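Workstation board inspection checklist: CPU socket and memory
Site: Vulildale refurbishing bench
Unit: 749
Inspected by: Hamdia Berhe
Reviewed by: Chin-lung Hsiao
Date: 2025-06-24

Complete all items with the power cord removed. Mark each item OK, FAIL or N/A. A FAIL on items 1 to 4 stops the inspection.

1. Power cord removed, power button held for 8 seconds. OK
2. Ground strap worn and clipped to bare chassis metal. OK
3. Strap tester reading within the green band. OK
4. Side panel off and stored flat, away from the walkway. OK
Comment (HB): Panel edge has a burr near the rear corner. Use gloves when refitting. File down before shipment.

5. Dust cleared from chassis floor and board. OK
6. Board mounting screws present and tight. OK
7. Retention lever and frame move without binding. OK
8. Socket contacts checked under the bench lamp at two angles, no bent or missing contacts. OK
Comment (HB): Checked before the processor went near the socket. Lamp arm at this bench sags; Plastau clamp to be replaced in July.

9. Processor markings match the job sheet. OK
10. Processor handled by its edges only. OK

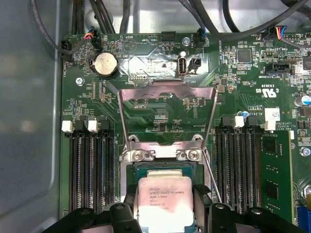
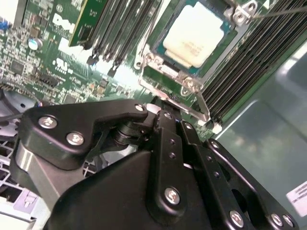
Memory population is the item most often entered wrong on this sheet, and the Fletunell intake form does not help, as it has one box for total capacity and none for slot position. Record position and module separately. The boards in this batch have slots on both sides of the socket, and the first picture has a green module in the outermost slot of the right-hand bank. Name the bank by the lettering on the board, never as left or right, which depends on how the case is turned. Latches on empty slots may stay open or closed.

11. Each module fully seated, latches closed at both ends. OK
12. Slot positions recorded by board lettering. FAIL
Comment (HB): Intake form says "right side, end." Corrected on the job sheet.
Comment (CH): Return the form to intake with the correction attached. Same fault on 2 other units this week.

13. Fan connectors pushed fully home, wires clear of the blades. OK
14. Coin-cell battery seated in holder, no leakage or white deposit. OK
15. Old thermal compound removed, no residue on socket frame. OK
16. New compound applied after the frame is locked, not before. N/A
Comment (HB): Cooler not yet received from Yin. Unit to be held open on the rack with antistatic cover, tag number 22.

17. Loose screws and tools accounted for before the case is closed. N/A

Result: HOLD. Items 16 and 17 to be completed when the cooler arrives. Repeat items 1 to 3 before restarting work. Do not connect power while the hold tag is attached.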